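Looking for people who hate doing chores (and a few who don't mind them)

Hello! I'm Huia Stubbs and I run the home trials at Rudora. We're a small team trying to find out whether a machine can do the boring jobs round the house and the shop yet, and I need people to come and tell us where we're going wrong.

My own answer, after two years of this, is "some of them, on a good day". Wiping a flat worktop, fine. Putting a tin back on a shelf, mostly fine. Pulling a drawer open, turning a knob or getting hold of a handle that sits close to a door - still a real struggle, and those are things my nan does without looking up from the crossword.

We try nearly everything on the computer first. Petro Tkachuk builds the practice rooms and I spend my mornings watching grippers have a go in them, over and over. Last month we got through 1,674 tries, and I could tell you far too much about every one of them!
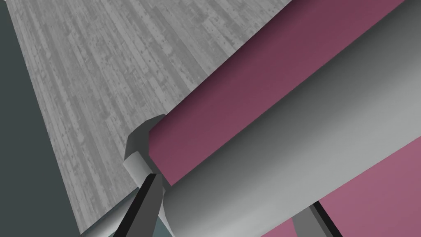
Simulated close-up: two gripper fingers by a grey rod with a six-sided end cap.

So what would you be doing? You'd come in for a session with me and Petro, do a handful of ordinary jobs your own way (folding, stacking, restocking a shelf, opening and shutting things) and then watch the same jobs done in simulation and say what looks daft. Blunt is good. If you'd never let it near your kitchen, I want to hear that and I want to hear why.

You don't need to know anything technical. I'd especially love to hear from shop staff, cleaners, carers, and anyone with stiff or sore hands. You do need to be over 18 and happy to be filmed from the elbows down.

Sessions last 2 hours and we run them on Mondays, morning or early evening. We pay for your time and your bus fare, and there's always tea.

To put your name down, ring the Rudora front desk and ask for me, or for Murdo Ogilvie if I'm out. Tell us which chore you'd give away first - mine's the duvet cover.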